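JORTHORPE PUBLIC LIBRARY
Board of Trustees – Regular Meeting
Minutes, June

Present: Savita Thakur (chair), Ravindra Bhardwaj, Bok-nam Hwang, Serena Palumbo
Absent with notice: none
Recording: Kusum Rajput

The chair called the meeting to order at 6 p.m. in the Cokcombe Room. The minutes of the May meeting were approved with one correction: under Item 4, "Altbridge branch" should read "Altbridge reading room."

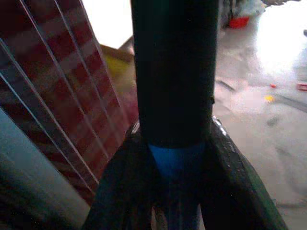 Minutes taken by Kusum Rajput, Secretary to the Board
Approved for posting by the chair

1. Opening hours
Mr. Bhardwaj presented the results of the patron survey on evening hours. A total of 159 forms were returned, most of them from the main building. The largest group asked for one later closing each week during the school year. Staff can cover a later closing from September if the Altbridge reading room opens at noon on the same day. Ms. Palumbo asked that Altbridge patrons be told before any change is voted on. The item was held over to the next meeting, and notices will be placed at both desks.

2. Interlibrary loan
The courier agreement with the Cokcombe and Altbridge school libraries ends in August. The Board reviewed a renewal on the present terms, with deliveries twice a week. Ms. Hwang noted that 18 requests in the spring term were filled late, nearly all of them for large print titles. The director's office will ask for a later pickup on the second run.
Motion to renew for one year: Palumbo. Second: Bhardwaj. Carried without dissent.

3. Overdue fines
The Board continued its discussion of ending fines on children's materials. Income from these fines has fallen each year and no longer covers the cost of mailing notices. The draft policy would keep replacement charges for lost items and would suspend borrowing after 6 weeks. Cards held by patrons under 16 would be cleared of existing fines when the policy takes effect. 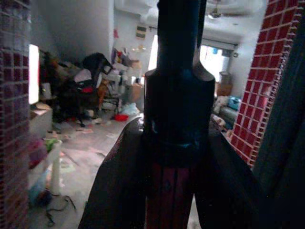
Serena Palumbo said she could support the draft for children's cards but wanted the replacement charge written in plain terms – families should know the amount before a book is declared lost. She also asked whether audiobooks on disc would be treated as children's materials or as media. The chair replied that the draft was silent on the point and would be amended.
Motion to adopt as amended: Hwang. Second: Palumbo. Carried, three in favor, Mr. Bhardwaj abstaining.

4. Onyshchenko bequest
The final papers have been received. The gift is restricted to local history and may not be used for salaries. Ms. Hwang will prepare a list of town newspapers in need of rebinding.

5. Public comment
A patron asked that the genealogy table be available by reservation. Referred to staff.

The meeting was adjourned at 7:40 p.m.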